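Robot club, week six: doors

14 October 2018

I said in August that I would write up the simulator work for the robot club, and then I didn't. We are six weeks in now, so it is time to get some of it down before I forget the details.

For anyone new to this blog, I help with an evening club at the Gustgate library. We have a mix of high school students and a few adults. We don't own a full-size robot and we aren't going to. What we have is a room of old desktops and a simulator the students have been putting together, which they named Plidska. The robot in it is called Flana. It has two arms with a gripper on each, and you drive it either from a script or by hand with a game controller.

The fall project is doors. The idea is that Flana starts in one room and has to get into the next one without hitting anything. That sounded like a two-week job when we planned it. The first four weeks went to getting the robot to stop where it was told.

The rooms come out of a generator one of the older students wrote. You give it a seed number and it picks walls, floors and furniture from a big pile of textures and models. It has no taste at all. We have been working in seed 3082 for the last two sessions, mainly because it has a paned door and a big paned frame close to each other, and that makes it a hard one. Most of our time goes to the wrist view, where you only see what is right in front of the fingers.
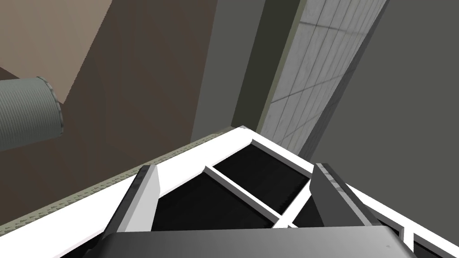 The trouble with panes is that they give you a lot of edges. The students' first script looked for a strong light-to-dark edge and treated it as something to line the fingers up with. On a plain door that works well enough. On anything with crossbars it finds a new edge every time the wrist moves a little, and the arm ends up wandering from one bar to the next. We ran it 40 times and it settled on the same edge in 19 of them. The rest were all over the place.

Two fixes were proposed. The first group wanted to slow the wrist down and average the readings over a longer stretch. The second group wanted to ignore the wrist view until the body is close, and use the head view to decide which object is the door in the first place. We tried the slow version first because it was one number to change. It helped some, but a single run took so long that we only got through a few before it was time to lock up.

The head view version is more work and I think it is the right one. From up there you get both arms, the doorway and enough of the next room to tell which way is through. One thing we had to sort out is that the head tilts when the robot leans forward, so the whole room comes in on a slant. The script assumed that walls go straight up and down. One evening was spent on that alone, mostly at the whiteboard with a protractor – not the most exciting session, but I think more people understood rotation at the end of it than at the start. 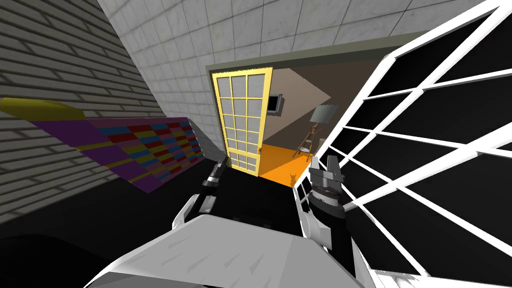

Seed 3082 from the head view, with the yellow door open to the orange room.

The handle is the next problem. It is small and brownish and it sits on the far side of everything else we have to avoid. For now we are only asking for a clean approach to the doorway, with the arms kept in. Pulling a door shut can wait.

A few notes, mostly for myself:

The desktops slow down badly if the log is set to save every step. Save every 400 steps instead.

Controller number two drifts to the left. It has tape on it now.

Hà is the name of the new branch with the head view code, not a person. Two parents have asked. The student who started it named it after the river she was reading about, minus half the word.

If you change the seed, write it on the board. We lost most of a session to two groups comparing results from different rooms.

Next session we will put the tilt correction together with the door finder and run the same 40 trials again. I'll post the numbers when we have them.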